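2026-01-10

Slept until almost nine, which I haven't done since before Christmas, and woke up to that flat white light that means snow without having to look. I lay there a good while listening to the plow go up Tetham Road and come back down again, and thought about Grandma's letters, and then I thought I'd better get up and do something about them before another weekend went by.

I should write down how this started, because I'll forget. In August Cadi and I cleared the last of the closet in the back bedroom and found the two hatboxes, and instead of hats there were letters, all of them in Dutch or in the kind of English Grandma wrote when she first came over, which is a language all its own and I love it. Most are from her sister Mirjam Verbeke, who stayed behind and lived (as far as I can make out) in the same three rooms over a bicycle shop for her whole life. I have been reading them in order ever since, or in what I think is the order, a few every evening with the dictionary on my knee and my tea going cold on the arm of the chair.

Cadi numbered them all in pencil on the back, bless her, and the total came to 493. I'm only up to the winter of 1958. At this pace I'll be an old woman myself when I get to the end, but I don't mind at all. It's the nicest company I've had in ages.

Today's batch was mostly weather and soup. Mirjam could write two full pages on soup! She had opinions about celery root that I won't repeat here, and she was very hard on a neighbor who thickened everything with potato flour. Then right in the middle, between the soup and a long complaint about the price of coal, one line: "I saw W. at the station and he has gone gray and I was glad of my good coat." No more about it. I've gone back through the earlier ones looking for a W. and found one mention, in a letter from 1951, where he fixes her bicycle lamp and won't take money for it. I read both of them out loud in the kitchen to hear how they sounded. I do so want to know what happened, and I suppose I never will, unless he turns up again in the sixties.

Tineke Meijer called while I was still in my robe and we talked for over an hour. She has promised to help me with the hard ones, the ones where the ink has bled through or where Mirjam slips into dialect, and there are more of those than I first thought. Tineke says the word I had down as "stairs" is almost surely "ladder," which makes the story of the priest and the cherries a good deal funnier. She's also sure her own aunt bought a bicycle in that very shop, though Tineke is sure of a great many things and I take about half of them home with me.

Lunch was leftover rice with an egg on it. I did the dishes after and wiped down around the faucet, and stood there for a bit looking out at the birds, who had found the crusts I put out yesterday. Two jays and a crowd of little brown ones I can never tell apart.
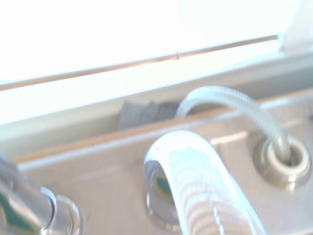
Evening, later

Snow stopped around four and the sky went pink behind the Morelli place, just for a minute or two. I put my boots on and walked down to the mailbox and back so I could say I'd been out. Nathalie De Haan was shoveling her steps and we stood and talked with our scarves up over our noses until neither of us could feel our feet. Her boy got into the program he wanted and starts in the fall. She was trying so hard to be calm about it and couldn't manage it, and I was so pleased for her that I hugged her, shovel and all.

Came home and made the celery root soup, the way Mirjam tells it, or as near as I could follow. She never gives an amount for anything. "Enough butter," she says, and "as much milk as you would give a cat." I don't know what kind of cats they had, but I gave it a cup and it was a little thin, so next time a smaller cat. A good scrape of nutmeg at the end. I had two bowls with the heel of the rye bread and saved the rest for Cadi, who is coming by tomorrow if the roads are clear.

I want to ask her about paper. The letters can't go back in those hatboxes, which smell of mothballs and something worse, and Nele Declercq at the library told me to get folders without acid in them and keep everything flat and out of the sun. She wrote the name of the right kind on the back of a receipt, and I've put that receipt somewhere so safe that I've looked in every drawer for it twice.

Eight more read tonight after supper. No W. Plenty of coal. Mirjam has a cold and is being brave about it for three pages, and there's a pressed violet stuck to the bottom of the last one, so thin I nearly took it for a stain. I've left it right where it was.

Going up now. Must remember to bring the blue blanket down in the morning, and call Tineke back about the ladder.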